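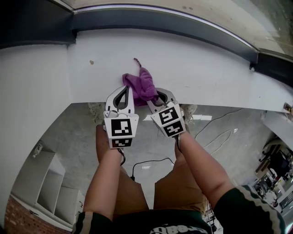 Fig. 1 – A cloth with some pile to it, bunched, on a white ledge.

Courses Timetable Handouts Staff Contact
Nida Short Courses > Building Presentation > Handouts > Unit 2
2 shares

UNIT 2: LEDGES, SILLS AND OTHER PLACES DUST GOES TO RETIRE
Notes to accompany the practical. Golnar Moradi

1. Why a whole unit on this

Every September someone asks why the ledge gets its own unit when the floor gets half of one. The floor is cleaned because people look at it. The ledge is cleaned because one person, usually the one who signs the invoice, will run a finger along it on the way to the kettle. We train for the finger.

A ledge under a window also has a harder life than a shelf. It gets full sun, condensation, whatever blows in when the window is open, dead insects, and mugs. If there are shrubs or a tree close to the glass, add pollen and the fine green film that people insist is a shadow.

2. The cloth

You will be issued cloths from the Skarkonora range. Use the pinks and purples for ledges, sills and desktops in this course. Other employers have other colour codes and will be quite religious about them. Learn theirs when you get there and keep your opinions for the car park.

Fold into quarters. You have heard this before and will hear it again, as most of you still scrunch. A folded cloth gives you a flat face, and you can turn to a clean one when the first goes grey. A scrunched cloth gives you a few high points that touch the surface and a lot of valleys that don't. It feels like work, though, which accounts for its popularity.

Loops and tags: if the cloth has one, keep it to the inside of the fold. A stitched label dragged along a painted sill leaves a faint line you will only see at 4 pm, with the sun low and the client standing beside you.

Wash at 60, no fabric softener. Softener coats the fibres and you end up with a pleasant-smelling cloth that moves dirt from left to right.

3. Order of work

Dry first. Lift off the loose stuff before any moisture goes near it. Wet dust is mud, and white ledges are unforgiving about mud.

Frame base next, then ledge. The dark strip along the bottom of the glass sheds onto the ledge below it, so doing the ledge first means doing the ledge twice. Yulan Guo timed both ways for her assessment last year and the wrong order lost by an embarrassing margin.

Work from the far end toward yourself in one long overlapping pass. On a curved run of window, follow the curve. Students like to cut across it in short straight wipes, and the result looks like someone has tried to mow a roundabout. 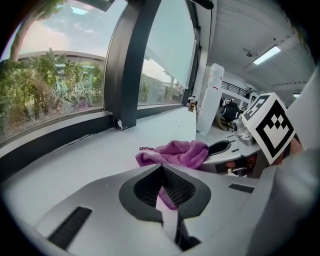
Go gently where an upright meets the ledge. It is the first place paint lifts and filler crumbles, and a cloth will catch on a chip and make it a bigger chip. Dab there. If the surface is already damaged when you arrive, write it on the sheet before you start. Pylyp Boiko did not, and spent a fortnight exchanging emails with a building manager over a flake the size of a lentil.

Small brown spots on white: try a damp corner, hold for a few seconds, wipe once. If it stays, try again with diluted Vimska. If it still stays it may well be the surface itself, and scrubbing will only give you a shiny patch with a brown spot in the middle.

4. Dilution

Vimska concentrate goes in at 40 mL to 1000 mL of water. The bottle has a line on it. Saeed Ebrahimi would like me to record that "a good glug" is not a unit. Over-strong mix dries sticky and collects dust faster than if you had stayed home.

5. Things on and near the ledge

Move what you can lift with one hand, clean under it, and put it back facing the way it was. People notice a turned object long before they notice a clean sill. Leave anything plugged in where it is and wipe up to it. Cables on the floor below are yours to step over and nobody else's to blame.

Bags on the floor stay on the floor. Don't tidy them, and don't put them on the nice clean ledge.

6. Before the practical

Read the Hrytsenko sheet on painted surfaces, both sides. The second side is the useful one, so naturally it is printed in grey.

Bring flat shoes and a pencil. Ghazal Heydari has the sign-on sheet and the spare cloths, and will want the cloths back.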